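3.2. Les commentaires comme lieu d'apprentissage du dessin

Quand nous avons commencé à lire les échanges de la galerie en ligne Utari, nous pensions, un peu naïvement peut-être, y trouver surtout des compliments. Il y en a, et beaucoup, et nous aurions tort de les prendre de haut : un « j'adore » laissé sous un portrait au crayon tient parfois toute une semaine celle ou celui qui l'a reçu. Mais à mesure que nous avancions dans notre corpus de 2000 commentaires, déposés sous 300 dessins, nous avons vu se dessiner autre chose, une sorte d'atelier dispersé où l'on se transmet, au détour d'un remerciement, la dureté d'une mine ou la manière d'épargner le blanc du papier dans une chevelure.

Raymonde Fehr, qui a bien voulu relire avec nous l'ensemble des fils, a proposé de distinguer l'éloge simple (« superbe ! »), l'éloge situé, qui s'arrête sur un détail comme un pli de tissu ou un reflet dans l'œil, et l'éloge suivi d'une question. Cette dernière catégorie est la moins fournie, et c'est pourtant celle à laquelle nous nous sommes le plus attachés. Sur les 56 fils où une question technique est posée, la réponse vient presque toujours de l'auteur du dessin, souvent longue, souvent généreuse, avec des excuses pour l'orthographe et des promesses de montrer les étapes la prochaine fois.

Le rendu des matières transparentes revient avec une insistance que nous n'avions pas prévue. Verre, eau, plastique, voilette : les débutants s'y découragent, et les plus aguerris avouent volontiers y passer des soirées entières. Un bac en plastique clair sur un plan blanc pose déjà l'essentiel du problème, puisque l'objet ne se laisse guère saisir que par son rebord et par ses reflets (figure 4).

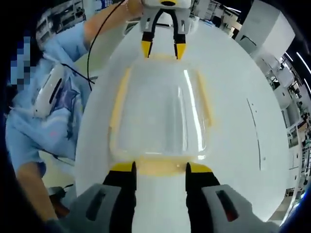

Figure 4. Bac transparent à reflet jaunâtre, posé sur une surface blanche.

Les conseils échangés à ce propos sont d'une belle constance. On recommande de dessiner d'abord ce qui se trouve derrière l'objet, de garder les lumières les plus vives pour la fin et de ne pas céder à la tentation du contour. Tanner Paquette, l'un des 12 membres avec lesquels nous nous sommes entretenus longuement, nous racontait avoir recopié ces remarques dans un cahier, qu'il rouvre encore avant chaque nouveau portrait. « Je ne connais pas le visage de ces gens, nous disait-il, mais je connais très bien leur façon de tailler un crayon. »

Il faut ajouter, pour être justes envers nos prédécesseurs, que l'étude d'Édgar Ríos sur le forum Rimska aboutissait à un tableau plus sévère. Les membres y craignaient la critique au point de ne plus publier que des œuvres achevées, et les questions s'y faisaient rares. L'écart tient peut-être à la taille des deux communautés, peut-être aussi à l'usage, très ancré sur Utari, de remercier chaque commentaire un par un. Nous reviendrons sur ce rituel du remerciement dans la section 3.3, à partir des fils ouverts en décembre, période où les défis de portrait attirent le plus de nouveaux venus.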